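Cestas, mesas y cosas por ordenar

¡Hola otra vez! En mayo me dio por fin por poner orden en el taller, y como siempre que me pongo a recoger, acabé mirando cestas más que recogiendo. Me gustan todas, las de mimbre, las de tela, las que ya no tienen tapa... y en Drindiseo me conocen de sobra. De momento subo la galería con lo de la mesa clara, que es donde termina cayendo todo lo pequeño.

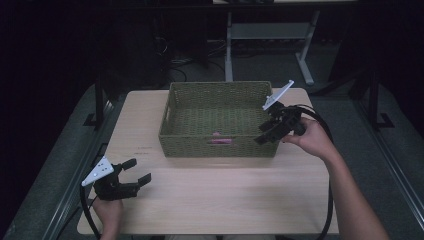 Texto y galería: Thảo Văn | Taller Adugna

La cesta verde oliva, rectangular y trenzada, con su hueco para el asa en un extremo. Dentro, una cosita rosa, que se asoma un poco por el trenzado. Me encanta ese verde sobre la madera clara, ¡queda precioso!

Me habéis preguntado por las medidas y os las debo, que no tengo el metro a mano (se lo llevó Uwe Gerlach y sigo esperando). Lo que sí os digo es que los lados bajos son comodísimos para meter la mano y sacar lo que buscas sin volcarlo todo. Para lanas la veo pequeña, para cintas y retales va de maravilla.

En casa tengo otras 3 parecidas, una en la entrada con las llaves y dos en el baño, y las limpio con un cepillo seco y poco más. Si usáis otra cosa para el polvo que se mete entre las tiras, contádmelo en los comentarios, que os leo por la noche.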